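Balakrishnan Chowdary
Jan 24, 2021

1/ Sumau has published its revised disclosure policy for the Tirnthorpe gas terminal. I have read it against the previous version. Notes follow, mostly on flaring and on who signs for what.

2/ The old policy required every unplanned flare lasting more than 13 minutes to be reported to residents by the next working day. The new text says "significant flaring events". Significant is not defined in the body, the glossary or the annex.

3/ The annex does contain a table headed Thresholds. It has columns for mass, duration and notification route. The duration column is blank. I assume this is a drafting error and have written to ask.

4/ Mass threshold is now 5 tonnes per event. It is measured at the flare tip meter, which Sumau's own maintenance log lists as out of calibration from June. No substitute method is given. An engineering estimate would be acceptable if the policy said so and said who makes it.

5/ On totals. The annual statement gives 3964 tonnes flared at Tirnthorpe. The permit return for the same year uses a different boundary and leaves out the Kelau feed line. The two documents should not be compared without an adjustment, and the press release compares them.

6/ Kelau matters because it is a joint venture. Sumau operates the line but holds a minority share, and reports by equity. The plant is reported by operational control. Either basis is fine. Using both in one table is how gas goes missing on paper.

7/ Signatures. The statement of principles at the front is still signed by the previous managing director. The assurance letter at the back is signed by the assurer, for a scope that excludes flaring. So the flaring section has no current signature of any kind.

8/ Someone asked about Lie. The Lie field was sold with its wells and its pipeline, but the decommissioning guarantee stayed with the parent. It appears once, in note 6 to the accounts, with no figure. The buyer's accounts have no figure either.

9/ A guarantee with no figure on either side may be perfectly sound. A reader can't tell. The usual practice is to state a range and the discount rate, and Sumau did so for Tirnthorpe two pages earlier.

10/ What I have asked for: the missing duration threshold, the calibration certificate for the meter, one reporting basis for Kelau, and a range for Lie. I'll post the reply in full when I have it, including if it is a holding reply.

11/ Correction to 4: the threshold applies per event or per rolling day, whichever is reached first. Paragraph 3.2, second sentence. My point about the meter stands. 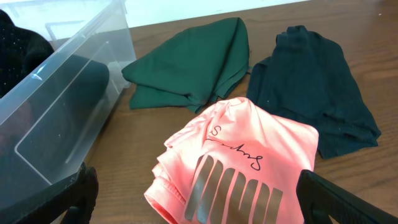
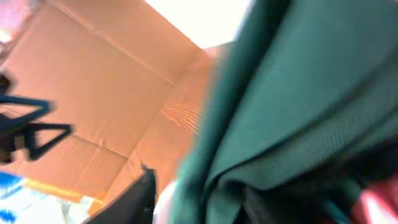
Black fabric in a clear bin, then green fabric and a cardboard box.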